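Success rate in sim changes when I only move the distractor objects. Is my evaluation wrong?

shaohua_h
Posted in: Simulation and evaluation

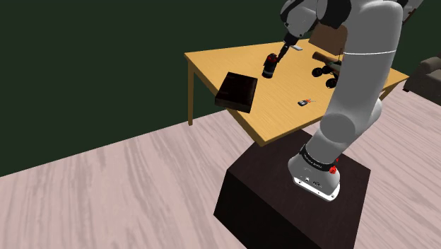 I am comparing two grasping policies in simulation, and I have a problem with the method, so I would like to hear from people with more experience. Both policies receive the same instruction, "pick up the canister", and both were trained on the same demonstrations. I keep the table, the wall, the floor and the arm fixed and I change only the other objects. In the layout I attach, the canister with the red cap has the small flat white object close to the finger, the keys are in front of it, and the toy vehicle is behind. With this layout policy A succeeds in 9 of 9 trials. If I exchange the positions of the white object and the keys, it succeeds in 5 of 9. Policy B gives 7 and 6. The canister does not move between the two layouts. Which number should I report? My supervisor prefers the average, but I feel the average hides the interesting part.

lpurves
Report both. The gap between layouts is your result. If you average, A gets 14 of 18 and B gets 13 of 18, and a reader will think they are the same policy.

That said, nine trials is very few. What is different between the trials inside one layout?

shaohua_h
Only the start pose of the arm, with small noise on the joints. The objects are placed exactly the same each time.

lpurves
Then you have two samples of "layout" and not 18 samples of anything. I would not write any conclusion about A against B from this.

hmackay
I disagree a little with Lachlan. It is enough to show that A is sensitive to clutter, because the same policy on the same canister lost four trials. It is not enough to say how sensitive. These are two different claims and the first one is cheap to support.

lpurves
It is enough to show that A is sensitive to that one exchange. Maybe the keys are a special case. They have this thin orange part, and orange is not so far from the red of the cap.

shaohua_h
I did not think about the color. I can give the keys a gray texture and run again.

sorcha_m
Please also look at the box on the left before you do many runs. It sits tilted and its front edge hangs over the edge of the table. If your physics lets it settle a bit differently after each reset, you have one more variable that you do not control. We had such a problem in Hurneck, where a book was moving a few millimeters during the first steps and the policy noticed it.

shaohua_h
Thank you Sorcha, I will log the pose of all objects at step zero and at the end. I placed the box by hand in the editor and I never checked it after.

ita.c
A different question. How do you define success? In the Cairns evaluation code the default is "object higher than a threshold for some steps". A policy that pinches the cap and lifts it badly is still counted. For a narrow canister with a cap I would also want a hold time and a limit on the tilt.

shaohua_h
I use height only. From the videos, I think in layout one there are two lifts which I would call ugly. I will have to go through them one by one.

hmackay
If you change the success rule now, please apply it to the old runs too and say in the paper that you did it after seeing the results. Reviewers accept this when it is written openly.

lpurves
My suggestion: sample the distractor positions at random with a fixed list of seeds, use the same seeds for A and B, and compare pair by pair. Then the layout is your unit. Keep the two layouts by hand as a case study in the appendix.

ita.c
Agree with the paired seeds. I do not agree about the appendix. A fully random layout almost never puts something flat right beside the target, and this is the case where the fingers have trouble. Some layouts must be designed.

lpurves
Fine, but then choose them before you see the results.

shaohua_h
Update. The gray keys are finished, second layout, same noise seeds. Policy A succeeds in 7 of 9, so the color explains a part but not everything. The box did move, but only in the first trial after loading, and by a very small amount. I fixed it to the table now. Next I will prepare the paired seeds as Lachlan wrote, plus six designed layouts that I will write down before running. I hope to have it in May.

sorcha_m
Can you share the list of layouts when it is ready? I would like to run it on our Mustance policy as well.

shaohua_h
Yes, I will post the file in this thread.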